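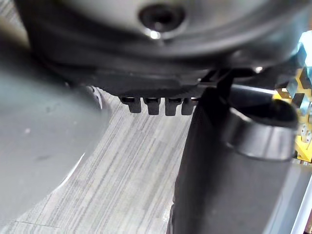
The published death notice is the last record most people will leave in a public place, and it deserves more care than it now receives in this region. Families and funeral directors tend to give their attention to the large matters, such as the portrait, the opening sentence and the list of survivors. The small particulars are left to the end of the meeting, when everyone is tired. Yet a small thing can draw the eye before anything larger does, as the screw head at the right of the photograph does, a tiny white point against a dark surface. In a notice, that point may be a maiden name, a parish, or the street where a person kept a shop. Readers who had lost touch with the deceased will recognize the name of the shop long before they recognize a married surname.

Grusura has advised funeral homes and newspapers on the wording of notices for 14 years. During that time the notice has grown longer and, in the view of this office, less useful. Tributes that once would have been spoken at the service are now printed in full, while the date of birth is missing. A cousin reading from another state learns that the deceased loved a good joke and does not learn where the burial will be held.

The manner in which notices are sold bears part of the responsibility. In Lolusbridge, the newspaper charges by the line, and a family of modest means will cut what seems dry in order to keep what seems loving. That choice is understandable. It is also one that a family should not be asked to make two days after a death. We believe every newspaper that accepts paid notices should print a basic notice of up to 200 words at a flat and modest price, with four particulars required: full name including any former name, date and place of birth, date of death, and the arrangements for the service or the reason none are given. Anything beyond that may be priced as the publisher sees fit.

Brullmont adopted a rule of this kind last December. Some directors objected that a required form would make every notice read alike. Having read the pages since, I do not share the objection. The notices do resemble one another in their first lines, as they did for most of the last century, and after those lines they differ as much as the people they describe. A fixed opening relieves the family of having to invent one.

The second concern is permanence. Many notices now appear only on the website of a funeral home, where they are surrounded by offers of flowers and keepsakes and where they remain for as long as the business chooses to keep them. When the Hoxha funeral home changed its website provider, almost three years of notices could not be read by the public for a full summer. They were restored in the end - but a family that had relied on one to settle a question of dates had to wait. A printed page in a public library does not depend on a contract of that kind. Each funeral home should deposit a plain copy of every notice with the library of the town in which the deceased lived, with the family's consent, and should tell the family that it has done so.

It will be said that privacy now argues the other way, and that a full date of birth invites fraud. The concern is a serious one and should be answered with care. A family that wishes to give only the year should be free to do so. The decision should be explained and recorded, however, and a blank left by oversight should not be passed off as caution.

None of these measures is costly. They ask a director to spend a few more minutes at the table with a checklist, and a publisher to give up a small part of the revenue on its shortest notices. This office will send its model form to any funeral home or newspaper that requests it.

Siriporn Boonyarit
Grusura
2020-11-20

Related items
Choosing a Reader for the Service
When a Notice Must Be Corrected
Former Names and How to Print Them
Flowers, Donations and the Wording of Requests

Contact Grusura | Copyright Grusura, all rights reserved | Back to top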